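Six months in the smaller place

7/1/23

I moved out of the house on Berhe Street in the winter and into an apartment of 688 square feet, and several people have asked me to write down how it went. Mostly they are people thinking of doing the same. I don't have a system. I have notes from the move and a few things I would do differently, so I'll go through those.

The decision was simple enough. The house had three bedrooms and I was using one. Heating it cost me $298 in the last full month I lived there, and the gutters needed replacing for the second time. Kaan Ekinci, my neighbor for most of those years, had already sold up and gone to be near his daughter. I talked to him on the phone one night in October and called an agent the next morning.

The sorting took much longer than the packing. I started with the garage, which was a mistake. Garages are full of things you might need for a house, and you can't judge any of them until you have accepted that there will be no house. I would start with the kitchen next time. You know right away which pans you use.

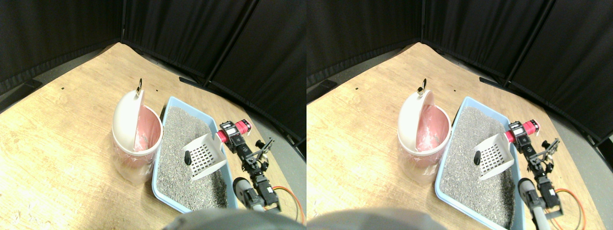
How long did the sorting take in the end? Seven weeks of evenings, plus two full days at the end when my friend Chaimae came over and helped me with the closets.

She was good at it. She held things up and waited, and if I started telling a story about where I got it, she put it in the keep pile and moved on. If I just said "oh, that," it went. I ended up with far less than I expected in the keep pile. The rest went to the thrift store in Brullach, except for the books, which they don't take. I sold some of those and left the others at the laundromat, where there is a shelf.

Paperwork was its own job. I had tax returns going back further than anyone could want, and manuals for appliances that left the house before I did. I kept seven years of returns, the car papers, the medical file and one folder of letters. All of it fits in a single drawer now.
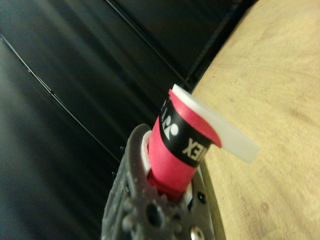
Living on one floor

The apartment is on the second floor of a brick building with an elevator that works most of the time. The rooms are a bedroom, a bathroom, and one long room that is kitchen at one end and living room at the other. I was worried about cooking smells, and I was right to be. I fry less than I used to. The hood over the stove is loud and doesn't do much, so I open the window even when it's cold.

What I didn't expect was how much I'd notice the order I do things in. In the house I could leave the ironing board up for a week in a room I didn't go into. If I leave it up now I have to walk around it to get to the bathroom. So it goes back behind the door the same night. The same goes for dishes and mail -- especially mail, which used to have a whole table to itself.

The cat took the move better than I did. I had read that I should keep her in one room for the first few days, so I put her in the bedroom with her food and her blanket and slept in there with her. By the second night she was crying at the door, so I let her out. She walked the length of the long room twice and went to sleep on a box. Her litter box was harder to place. It began in the bathroom, where the door kept getting pushed shut, and then spent a while in the hall, where I kicked it in the dark. It has been in the corner behind the coat rack since March and we are both satisfied with that. I scoop it morning and evening. In the house I could get away with once a day. 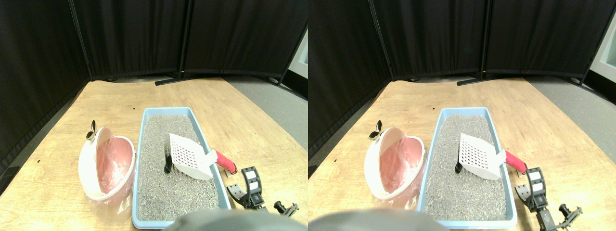

Money and neighbors

The monthly costs are lower, though by less than I had worked out. Rent is fixed for the first year. Storage was the thing I forgot to count. I took a unit for the furniture I couldn't decide about, and by the time I gave it up I had paid $287 to store a dresser and two chairs that I then gave away. If you are unsure about a piece of furniture, take a picture of it and let it go.

Yeshi Workneh lives across the hall. She has been in the building longer than anybody else I've met and told me which washer eats coins and when the trash room gets locked. We trade plant watering. There is a couple upstairs who walk heavily until ten and then stop, and I have gotten used to it.

I do miss the yard. I had thought I would miss the kitchen, but it's the back step I think of, early, with coffee. There's a bench by the side entrance that gets sun until nine or so and I've been taking my cup down there when it's dry. Next I need to do something about the bedroom closet, because the rod sags in the middle and the landlord says it's fine.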